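Speaker notes: Clothes that last
Grilstead library, Monday, 6:30 p.m.
Emiliano Iturra

Slide 1. Welcome, say who I am. I did alterations at Kalinowski for years and now I teach the evening mending class. Ask who has thrown out a pair of pants over a broken zipper. Wait for hands.

Slide 2. The closet survey. We asked 65 households in Clurkurden to list everything they owned and mark what they hadn't worn in a year. Total was 2654 pieces. Don't read the whole table. Point to the bottom row: 239 had been set aside for a small repair that was never done. Mostly hems, buttons and pockets.

Slide 3. Where pants wear out. Inner thigh first, then the back hem, then the pocket corners. Hold them up to a window once a season. If light comes through at the thigh, patch from the inside now, before there's a hole.
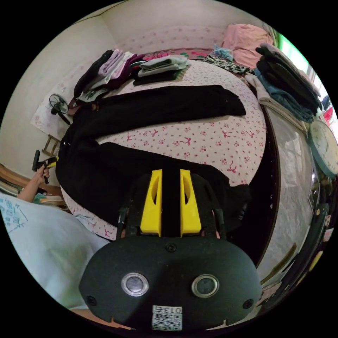
Slide 4. Washing. Cold water, inside out, zipper closed. Dark colors fade faster in a hot dryer, so hang them by the hem. Skip the softener on anything with stretch in it. Somebody will ask about vinegar. I don't use it.

Slide 5. Thread. Pass around the two spools. Polyester for seams that take strain, cotton for cotton shirts. Match the color in daylight.

Slide 6. Demo, ten minutes. Blind hem on the sample leg. Sit down for this one and use the table lamp. Leave the needle threaded beforehand.

Slide 7. Next sessions. The Vikden swap is in October, same room. Sign-up sheet is by the door. Questions until 7:45, then stack the chairs.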